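Cleaning cloth

A cleaning cloth is a piece of fabric used for wiping, drying or dusting household surfaces. Names vary: wiper, duster, rag, in Australia often just "a Chux" whatever the maker. Usually square or oblong, hemmed or cut raw.

Materials

Cotton the oldest, often from worn-out sheets and singlets. Linen for glass. Microfibre common from the 2000s on, lifts grease with little or no detergent but clogs if washed with fabric softner. Viscose types are cheap and get binned after a week or so.

Colour coding

Many cleaning firms assign a colour to each area so a toilet cloth never reaches the kitchen bench. Red for bathrooms is widespread, the rest differs between workplaces. At home people mostly make up their own. The Hullia range, sold in packs of 4, dropped its colour labels after buyers ignored them (Tehrani, p. 346).

Folding and storage

Commonly folded in half twice, giving a fresh face each time one gets grubby. Saeed Tehrani's handbook Dustgate calls this the "quarter fold" and recomends storing cloths flat, by colour.

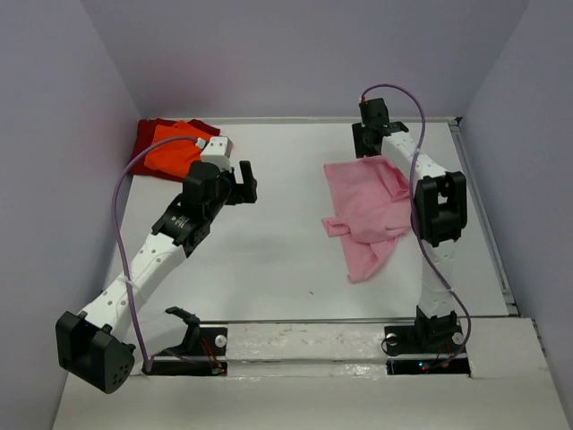
In practice most end up in a heap, a red under an orange and so on, which is fine provided they're dry. Damp cloths left bunched go sour, in humid weather overnight. Peg out singly or drape over the tap.

Washing

Hot wash, separate from towels. Reds and oranges may bleed the first few times. No softener for microfibre.

See also: Tea towel; Chamois; Dish cloth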